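Etusik kitchen sim: notes and data card

Last touched November 2019

Hi! I'm Doaa Hegazy, and Etusik is what I've been building evenings and weekends at the Belkadi shared workshop. It's a simulated kitchen counter with an arm that picks things up, plus the episodes I've recorded in it so far. I wanted somewhere to try out grasps before I let anything loose on my own dishes (I only have so many mugs).

What you get: 378 episodes, split into one folder per task. The spoon task is the biggest with 106, and it's also the one I've fussed over the most. Thin things lying flat are a pain! If the fingers come down a hair too low they hit the counter and the whole run is junk, so please leave the height offset alone until you've watched a few replays.

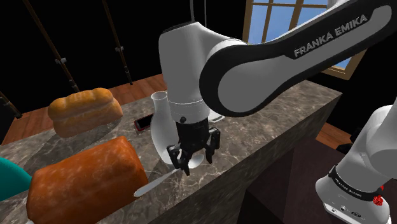

Spoon task, gripper over the bowl end, pitcher right behind it.

The clutter gets shuffled between episodes, so the bread and the phone won't always be where you see them here. I kept the pitcher close to the spoon a lot of the time on purpose, because reaching in next to something tall is where my early scripts fell apart.

Getting it running: unpack everything into one folder, open the settings file, point it at your copy of the arm model, then start the replay script. On my old desktop a first load takes 40 seconds, and after that it's pretty snappy.

Known problems
- 68 episodes have no success label yet. I'm getting to them, slowly.
- Shadows under the counter are very dark. Turn up the fill light if your detector hates that.
- The Serkum export drops the gripper width. Use the plain export for now.

Free to use for anything you like. If you fix the Serkum thing, please send it my way!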